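Zistutach three-finger gripper kit – worth it?

Started by ruedi_nolte, November 18, 2022

ruedi_nolte
Thinking about the Zistutach kit for our bench arm. Small parts, light stuff, two shifts. Anyone running one longer than a month? Sales guy is nice but he's a sales guy.

pokirmont_yz
Had one 8 weeks. Grip is fine, software is fine once you get past the first evening. Manual is bad. Page 12 just repeats page 2, I'm not kidding. Fingers swap quick though, that's the real plus for us.

carm_greco
Disagree on the software. Ours drops the connection any time the arm controller restarts, then you home everything again. Support told me "known issue, December update". OK but I paid in full now, not in December.

pokirmont_yz
@carm_greco are you on the old firmware? Mine did that till I updated by hand. It's burried in the service menu.

carm_greco
Newest one they list. Did it twice.

ruedi_nolte
Hm. What about the Gullo instead? Same price range, two fingers only

ngan.t
Had the Gullo before. Stronger but dumb, no position feedback worth using. Went to Zistutach and not going back. Carmela's restart thing is real tho, I just don't power down the controller between jobs.

carm_greco
That's a workaround, not a fix

ngan.t
never said it was a fix

aldo_g
Second week with ours. Mounting went OK, screws in the bag were the right ones for once. Cable is my main gripe – comes off the bracket side and I don't love how it's routed, want a clip or a sleeve on it before we run full speed.

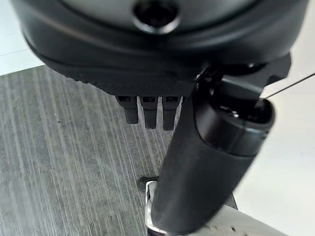 Also ordered spare fingers from Zuccaro, cheaper than the originals, will report if they fit. Haven't had Carmela's restart problem yet but we only restarted maybe once so don't go by me.

ruedi_nolte
Thanks Aldo. Did you pay for the setup service or do it yourself?

aldo_g
Myself. Setup service is two hours on the phone, skip it

pokirmont_yz
We paid for it and it was OK?? Guy fixed our tool offset, would of taken me all day.

ruedi_nolte
Ok asking for a loaner first. If it drops connection on our controller it goes straight back.

carm_greco
Get the return terms in writing.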